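I bought my maple cutting board in October, at the Gerkham flea market, and I've sliced maybe 16 onions on it since (I'm a takeout person, sue me!). What it's really for is blocks. My niece's plastic shapes, yellow and blue and green, look so good against that pale striped wood that I just leave them out.

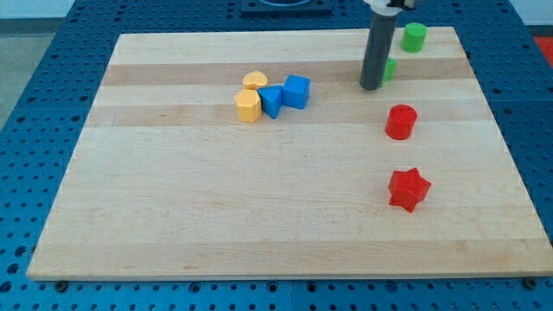 My friend Chathurika Cassim thinks I should oil the thing and cook something. She's right, probably. But then where would the blocks go? I tried them on a tray for four days and missed the stripes, all that cream and tan running side to side.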